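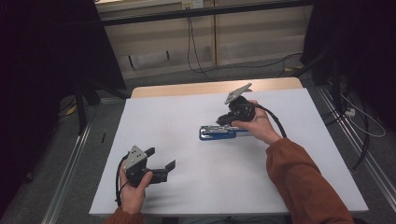
Progress report: review of the Husska hand-held gripper kit
Prepared for the Vevham equipment fund
1 August 2021

The review covers the Husska kit as supplied by Partanen, with a view to purchase for the Zisthorpe site. The loan began in February and all work in the first two phases is complete.

Work done
The operator works with one gripper in each hand at a tabletop station. Tasks so far are single-object picks and hand-to-hand transfers, using office items such as a stapler. We have logged 3206 demonstrations over 66 sessions. Of these, 18 sessions were set aside after a timing fault between the left and right units. Partanen supplied new firmware and the fault has not come back.

Findings
The jaws hold rigid items well. Thin items lying flat are harder to pick up, and operators tend to drag them to the table edge first. Cable routing is the main complaint - the cable gets in the way of the wrist on long reaches, and two operators asked for a clip at the forearm. New operators needed one session of practice before their recordings were usable. The manual is thin on calibration, so we wrote our own procedure (attached).

Open items
- Replacement finger pads: ordered, not yet received.
- Export tool: drops the last second of long recordings. Reported to Partanen.
- Spares pricing: quote requested for three years of cover.

Next period
Phase 3 moves to two-object tasks at the same station. Spending is within budget and no change to the grant is requested. A purchase recommendation will follow once the export fault is closed.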